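How many demos before you call it? (server teardown tasks)

Started by fotini_ts

fotini_ts
OK so I need a sanity check from people who've done more of this than me. We've been collecting teleop demos on old server boxes since August and the original plan said 2503 episodes across all the tasks. Right now I have 583 I'd put my name on. The wrist camera footage looks good, the arm is behaving, and I am so, so tired of drive carriers.

My real question is about variety. Tharun wants every episode to start from a different pose and I've been starting a lot of them from the same two or three spots because it's faster (I know, I know). With the fingers already down in the chassis there isn't much room to vary anything! This is the kind of view I mean, carrier with the blue ends up top, perforated cover over to the side:

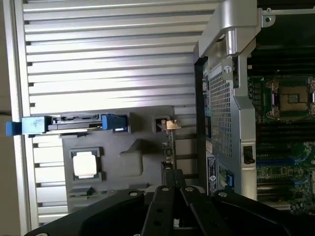 Wrist view, carrier task. Socket and memory slots in the corner.

So do I keep going with what I've got and hit the number, or slow down and do it Tharun's way?

esko_h
Slow down. We did 300 on one task from basically one start pose and the policy was great until someone bumped the table. Then it was garbage. Had to redo the whole set.

tharun_s
Hi, yes, I'm the Tharun in question, thanks for airing this in public lol. I never said EVERY episode. I said I don't want long runs where the first second of every file is identical. Even a small wrist rotation helps. And please vary the lighting, those metal fins throw a bright edge on everything and I don't want the model learning "go toward the shiny stripe."

fotini_ts
You absolutely said every episode. It's in the Skivalico notes.

tharun_s
Fine, I said it once.

nandini_i
Going to disagree with both of you a little. I think start pose matters way less than people say if you have enough recoveries in there. What I look for when I review a batch is: did the operator miss, back off, and try again? When every file is a perfect approach the thing has no idea what to do when it's off by a bit. I'd take a hundred messy episodes over the clean ones any day.

esko_h
Messy is fine, sloppy isn't. I've reviewed "recovery" data that was just somebody sneezing on the controller.

nandini_i
Sure, so you label it. We've got seven tags for it in Dornerer and it takes a few seconds a file. I can send you the sheet.

fotini_ts
Seven?? We have "good" and "bad."

valter_b
Popping in because I do most of the socket work on Fotini's project and that side has a different problem. For the socket you want to come in from above and stop, and the hover is the hard part. My depth sense through the wrist view is terrible. Half my early episodes have me drifting sideways while I decide if I'm low enough, and I'm pretty sure a policy would copy the dithering along with everything else.

What helped me was picking something on the board to line up on before I start down. I like the bracket screw, other people use the memory slots. Typical approach from my side, empty socket under the fingers: 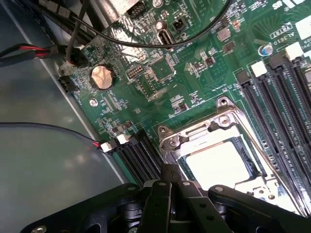 Skesance Manipulation Club, Data Collection Team

I also dropped my controller scaling to almost nothing for the last part. It makes each episode longer but the motion is smoother, and I stopped hating my own replays.

One more thing from this view, the inside of the socket goes really pale on camera. It doesn't bother me but if your model cares about what's in there you might want the exposure down a notch.

tharun_s
The exposure thing is a good catch. I'd rather leave some of both in, though. If we fix it for the whole set we'll be stuck with that setting forever.

esko_h
Disagree, lock the exposure and do the brightness changes afterward in software. You can always make a picture brighter later. You can't get back what's blown out.

tharun_s
That's an argument for locking it lower, which OK, I could live with.

nandini_i
Valter, do you cut the dithering or leave it? We used to trim pauses automatically with a script Bhat came with and it ate real hesitations too, like when you're waiting to see if you have a grip.

valter_b
I leave it in and tag the file. Well, I write "wobbly" in the comments. I guess that's my version of your sheet.

fotini_ts
OK here's what I'm going to do. Keep the 583, go through them and flag the ones with the same start, and do the next batch with a new pose every few episodes. Exposure locked a bit lower. Nandini, please send me the tag sheet, I'll try it on the carrier task first. Tharun, you get your wrist rotations.

Still not convinced we need all 2503 though.

tharun_s
We can fight about that after the next training run.

esko_h
Post the result either way please, these threads always die right before the numbers.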